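**Residence diary, Burnamside House**
**December, evening entry**

The day began at 6:40 with the boiler inspection, which had been postponed twice. The engineer from Mustonen attended on time and completed the work before breakfast. Pressure in the east wing is now within the permitted range. The valve serving the upper corridor will be replaced in the new year, and until then the four guest rooms on that side are to remain closed. I have informed the booking desk in writing.

Breakfast was served to 39 guests. Two late arrivals were accommodated in the small dining room. The porridge was returned by one table as too thin, and the kitchen has been asked to go back to the earlier recipe.

At ten I met with Eifion Cadwaladr to review the linen account. The house spent $4,000 on replacement towels and sheets in the past year, a figure that neither of us considers acceptable. Mr. Cadwaladr attributes much of the loss to the laundry contract with Wonent, under which items are washed at a higher temperature than their labels allow. I am inclined to agree, although our own storage must bear part of the blame. The lower linen closet shares a wall with the drying room, and the shelves nearest that wall have been damp since October.

It was decided that the contract will be reviewed before renewal. In the meantime, dark and white items will be bagged separately at the point of collection, and each floor will keep its own tally.

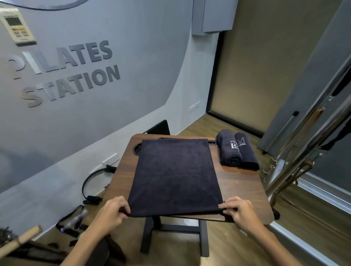 The second matter was the folding standard. At present three different folds are in use, depending on who is on duty, and the stacks do not sit properly on the shelves. Bath towels will henceforth be folded in half lengthwise and then in thirds, with the closed edge facing out. Hand towels will be folded in thirds only. Mr. Cadwaladr will prepare a single page of instructions for the inside of each closet door. I asked that it be kept short.

An order for 100 bath towels was approved, to be placed with Idetetti at the price quoted in the fall. Delivery is expected after the holiday. I declined the matching robes.

Lunch was taken at my desk. The afternoon was given over to correspondence, including a reply to the guest who wrote regarding the noise from the service elevator. I expressed the regret of the house and offered a room on the garden side for any future stay. I did not offer a refund, the stay having been completed without complaint at the time.

Impi Savolainen presented the revised staff schedule at four. It covers the holiday period adequately except for the overnight desk, where one shift remains unfilled. I shall take it myself if no one comes forward. Ms. Savolainen also requested new shoes for the housekeeping staff, and the request was granted.

Snow began shortly before five. The front steps were salted and the side gate locked early. The lamp over the side gate is out again and has been entered in the repair book.

Letters still to be answered: the florist, the piano tuner, the county office concerning the parking permit.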